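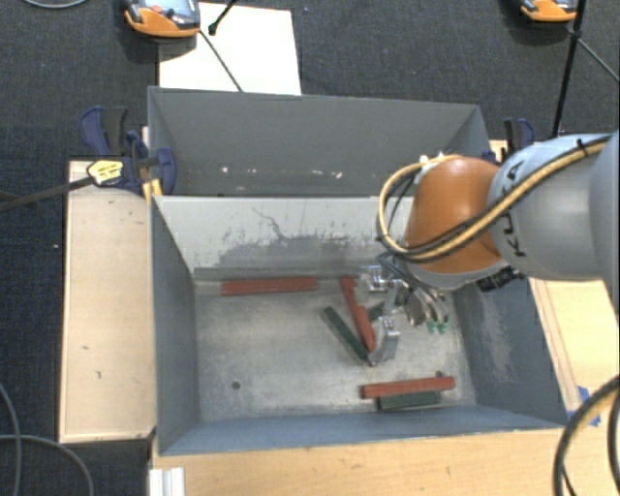 Page 25

February, half past six in the morning, kitchen.

Woke at four to the sound of the boiler giving up. It does this politely, with a small cough, and then there is a silence that gets into the bedroom before the cold does. Lay there for an hour composing a letter to the landlord in my head. It was a very good letter. By daylight all I could remember of it was "furthermore".

Day one of the great bread revival, then, in gloves. I have been promising myself a proper rye loaf since we moved to Culla, mainly on the strength of the bakery at the bottom of the hill, which sells one kind of bread and is out of it. The starter has been sitting on top of the fridge for nine days in an old mustard jar. It smells of pears, then of paint, then of pears again. The book says this is normal. The book says everything is normal, including a layer of grey liquid, and I have started to wonder what it would take to alarm the book.

The flour is from the mill at Nundska, dark stuff, rough as sand. They only sell it in 25 kilo sacks, and I carried mine up from the bus stop on one shoulder like somebody in a painting about hardship. A man walking a greyhound crossed the road to let me by. The sack now lives in the hall, under the coats, and we greet each other.

Half past nine.

Fed the starter. 80 grams of flour, the same of water, stirred with the wrong end of a wooden spoon. Put it next to the oven, which is on with the door open for the benefit of both of us. Rang about the boiler and was told I was a valued tenant and third in the queue. Was then second in the queue for so long that I washed up, dried up and read the back of the salt.

The salt comes from a long way off and has been waiting under a hillside for several million years. It is best before June.

Noon.

Starter doing something. There are bubbles up the side of the jar and the rubber band I put round it to mark the level is now well below the level, so I have been in and out to look at it like a visitor at a maternity ward. Mixed the dough: 700 grams of the Nundska flour, salt, water, a spoon of the treacle left over from the Christmas disaster. It has the look of something you would use to mend a harbour wall. You don't knead rye, the book says, you "bring it together". I brought it together. It brought itself together on my cuffs, the tap, the light switch and, I found out later, my ear.

Walked down to Lytvynenko for a tin, as both of mine have rusted through at the corners. It is the sort of hardware shop where everything you want is behind the counter and has to be asked for out loud. I asked for a loaf tin. I was shown a bread bin, a cake tin shaped like a hedgehog and a very fine bucket. There was one loaf tin, on the top shelf, holding the shop's collection of spare keys, and after some thought they tipped the keys into the bucket and sold it to me. I have rarely felt so much like a customer.

Sleet on the way home. The Kadum bus went past through the one deep puddle on the hill, and the driver waved, which I thought was generous of him.

Four o'clock.

Dough has risen to the rim of the tin and has small holes in the top. The book approves. Oven up to 200 now and the kitchen is, for the first time today, a room a person could take a scarf off in. Boiler man telephoned to say he was outside. He was not outside. We spent a while describing our surroundings to each other and established that he was in the other Station Road, in Kadum, admiring somebody else's hedge. He will try again tomorrow between eight and six.

Nine at night.

It came out at ten past five with a crust like roofing. You are supposed to leave rye a full day before you cut it, wrapped in a cloth, so that the middle can settle. I managed three hours and a bit. The middle had not settled. It stuck to the knife, and then to the board, and then quite firmly to me, but the end slices were good, sour and dark, and with butter on they were very good, and I ate four of them standing up with my back against the oven door.

The rest is in its cloth on the sideboard. I lifted one corner just now and put it back.

Still to do: find the hot water bottle. Scrape the light switch. Feed the jar before bed, same again.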